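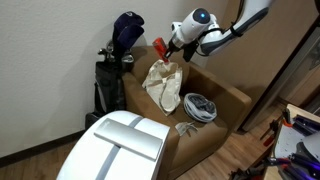

Students in the home robotics course at Burnport Technical College have begun the final phase of a two-term project in which a mobile robot is taught to tidy a furnished living area. The college's School of Engineering announced the start of the phase this week and said the work will continue through April, when the class is scheduled to present its results at the Lastton student robotics meeting.

The course enrolls 35 students, most of them in the second year of the automation program. They work in small groups on a shared machine, a white machine with a robotic arm and a two-finger gripper. The assignment is the same for every group. The robot must approach a piece of furniture, pick up an object that has been left on it, and put the object where it belongs without disturbing anything else nearby.

According to the course outline, the armchair task is the one on which the groups spend the most time. Small cartons, cloth bags and other household items are placed on the seat of an upholstered chair, and the arm has to reach over an armrest to get to them. Students consider the carton one of the easier objects to hold, as it has flat sides and keeps its shape. A cloth tote bag is a different matter. It folds in a new way each time it is put down, and a grip that holds on one attempt may slip on the next.

"The chair is where the class learns the difference between a program that runs and a program that can be relied on," the school said in its announcement. "A gripper position that is correct for a bare tabletop will often be wrong for a soft seat with an armrest in the way."

The project is divided into two parts. In the first, students guide the arm by remote control and record each attempt. In the second, they use the recordings to train software that carries out the same motions without a person at the controls. The class has set itself a target of 600 recorded attempts before the second part begins in full, and each group is responsible for its own share. Attempts that fail are kept and labeled along with those that succeed, and the students write a short note on what went wrong in each case.

The practice area is furnished as an ordinary home would be, and the school has asked that it stay that way. Earlier versions of the course used a bare test stand with numbered blocks. Instructors replaced the stand after finding that programs written for it did poorly when the robot was moved to a room with chairs, bags and door frames. The curriculum now calls for household goods of mixed size and stiffness, and for furniture with fabric surfaces as well as hard ones.

Safety rules for the sessions were revised at the start of the term. One student operates the arm, a second stands within reach of the stop button, and the remaining members of the group keep clear of the machine while it is moving. Cables along the arm are checked before each session and again after any change of gripper. Groups that skip the check lose their place in the schedule for that day -- a rule the school says it has applied twice.

Each group is also required to keep a written log. Entries record the starting position of the base, the object chosen, the direction of approach and the result. The logs count toward the final grade and are open to the other groups, who are encouraged to draw on them. Several groups have already changed their method after reading the notes of others. One change now used by most of the class is to bring the gripper down at a slant when the object lies close to an armrest, which leaves more room for the wrist.

Software for the course was prepared with Jernent, a local supplier of training equipment that has worked with the college on earlier automation classes. The company provided the program used to record the arm's motions and held an introductory workshop for the students. Under the agreement between the two, recordings made by the class remain with the college and may be used in later courses.

Part of the grading will be based on the Bošković exercise, a test named for the laboratory building in which the course is held. In it, each group is given a chair, a set of objects its members have not worked with before, and 64 minutes to complete as many pickups as possible. Groups may adjust their software during the exercise but may not take manual control of the arm. Points are deducted if an item falls to the floor, if the gripper presses into the upholstery, or if the base touches the furniture.

The school said that speed will carry little weight in the scoring. "A slow, clean pickup is worth more than a quick one that drags a bag off the seat," the announcement states. Instructors will also review the log of each group before the exercise, and a group whose log is not complete may be asked to postpone.

At the Lastton meeting, the class plans to show both the remote-controlled and the trained versions of the task, using the same robot and a chair supplied by the organizers. The students will not see that chair before the day of the presentation. A poster session is planned alongside the demonstration, at which each group will explain one problem it was not able to solve. Subjects already submitted include the handling of crumpled cloth, the detection of thin items lying flat on a cushion, and the planning of arm motions near a doorway.

The college intends to offer the course again next year with a larger number of places and a second task, the sorting of items between a chair and a shelf. Students who have completed the present course will be able to apply as lab assistants. Applications from new students will be accepted through the School of Engineering office once the spring schedule has been posted, and no previous experience with robots is required -- although applicants should have passed the introductory programming class.

The practice area will be open to visitors on Sunday from 2 p.m. Visitors are asked to sign in at the entrance to the Bošković building and to remain behind the marked line while the robot is in use.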